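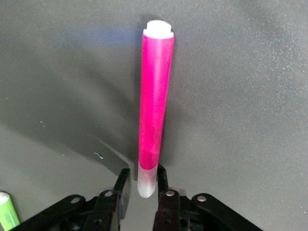

Brallier Robotics Lab
Handout 4: Looking after the gripper
Revised March 2, 2019

Today we get our hands on the hardware, and I can't wait! Your cell has to pick markers all afternoon, so the gripper comes first.

Before you touch anything
Stop the program, press the e-stop and hang your tag on the switch. Move any markers out of reach of the fingers.

Fingers and linkages
Wipe both fingers with a dry cloth. Move each linkage gently by hand and feel for play at the rivets. A good pair swings smoothly (it's a lovely little mechanism once you get a feel for it). If one side drags, write it in the Droltden log and call me over. Don't oil it.

Centering check
Stand a marker on the work surface, reset the e-stop and jog down at 12 mm/s with the fingers open. Stop before closing and look at the gap on each side. If the gaps differ, adjust the tool offset in small steps and try again. Then close slowly. The marker should stay put until both fingers touch it.

Cycle count
Repeat this check every 1000 picks. Log your count before you leave.

Next time: wrist camera calibration. Bring your offsets!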